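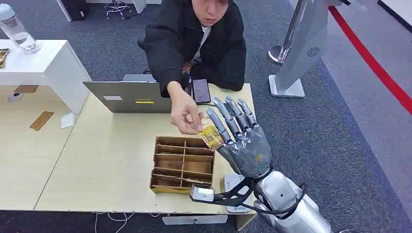
A small snack packet and the divided cardboard tray at one of our desks in Drakville.

Snack sorters wanted, Drinley packing room

Every ad for this sort of work promises a "dynamic team." We doubt anyone has ever applied for that reason, so let's skip it. You sit at a desk and put small packets into cardboard compartments, some 600 in a shift. It gets dull by mid-afternoon – people who say otherwise tend to leave first.

We need 9 sorters from November. Experience is not required, and we don't put much faith in certificates for it. Steady hands help.

Apply in person at Drinley, 104 Tister Road, before noon. Quote job 2513. Please don't send a cover letter about your passion for snacks.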